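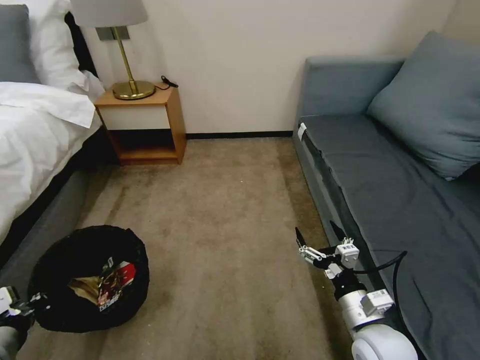 # Belard confirms squad changes ahead of new league season

Belard Football Club has confirmed the departure of three senior players and the signing of midfielder Ihor Polishchuk, as the club completes its preparations for the coming season.

Polishchuk joins on a two-year contract from Edet, where he made 144 league appearances and served as vice-captain. The transfer fee has not been disclosed. The agreement includes an option for a further year, which may be exercised by the club at the end of the second season.

The 27-year-old completed his medical examination before training with his new teammates for the first time. He will wear the number 12 shirt.

"I had a good period at Edet and I leave with respect for everyone there," Polishchuk said in a statement released by the club. "The conversations with Belard were straightforward. They told me where they wanted me to play and what they expected of me, and I was happy to sign."

Head coach Gerasimos Vlachopoulos said the club had followed the midfielder for two seasons and had made an earlier approach, which was declined.

"Ihor reads the game well and he keeps the ball under pressure," Vlachopoulos said. "We conceded too many goals last season after losing possession in the centre of the field. He will help us with that, although it is a matter for the whole team and we have been working on it every morning."

## Departures

The three departing players are all out of contract. Goalkeeper Sirkka Ojala, of the women's first team, has chosen to retire from professional football after seven seasons with the club. Defender Melati Purba, also of the women's side, has signed with Burkar. A third player, a forward in the men's squad, has asked that his plans not be announced until an agreement with an overseas club is concluded.

Ojala was first-choice goalkeeper for most of her time at Belard and captained the side in its two most recent cup campaigns. She will remain with the organization in a part-time role, coaching goalkeepers in the under-16 and under-18 programmes.

"My knee has been telling me for a year that it was time," Ojala said. "I wanted to finish while I could still get through a full 90 minutes, and I did that in the last match against Ultcombe. I am looking forward to working with the younger players."

The club has not yet named her successor. Two goalkeepers currently registered with the women's squad will compete for the position during the pre-season matches, and the club said it did not rule out a further signing before the registration period closes.

Purba, a left-sided defender, rejected the offer of a one-year extension. Her representatives informed the club of the decision shortly after the final match of last season. Burkar finished two places above Belard in the table and will take part in the preliminary round of the regional cup.

## Captaincy

Izzati Sumampouw has been appointed captain of the women's team in Ojala's place. The midfielder came through the club's youth programme and made her senior debut at 17. Her appointment followed a vote among the players, the result of which was endorsed by the coaching staff.

Sumampouw said she had learned of the decision in a telephone call on the evening before the squad returned to training.

"I had to ask them to repeat it," she said. "Sirkka has given me a lot of advice already, most of it about how to speak to referees."

The captain of the men's team remains unchanged.

## Pre-season programme

Both squads will spend a week at a training camp in Ultcombe, with two sessions scheduled on most days. The men's team will play friendly matches against Ultcombe and Edet, the second of which will bring Polishchuk up against his former club. The women's team will meet Ultcombe and will then face a Burkar side expected to include Purba.

All four matches will be open to the public. Kickoff for the men's fixtures is set for 7:30 p.m., while the women's matches will start at 3 p.m. Season ticket holders will be admitted free of charge to the matches played at Belard's home ground upon presentation of a valid card. Tickets for the matches in Ultcombe are sold by the host club only.

The home ground's east stand will be closed for the first of these fixtures while seating is replaced. Supporters who hold seats in that stand will be assigned places in the north stand and should consult the notice sent with their renewal documents.

## Squad registration

League rules require each club to submit its final squad list before the opening round. Belard has two vacant places in the men's squad and three in the women's. Vlachopoulos said he would prefer to leave at least one place open for a player from the under-18 team.

"We have young players who have earned the chance to train with us, and I do not want to fill the list for the sake of filling it," he said. "If the right player becomes available, we will talk. At the moment I am satisfied with the group."

A second registration period opens in November for players who are not under contract with another club. Clubs may add up to two players to each squad at that time, subject to the approval of the league office.

Belard finished ninth in the men's league last season and fifth in the women's. The fixture list for the new season has been sent to clubs in draft form and will be published once ground availability has been confirmed.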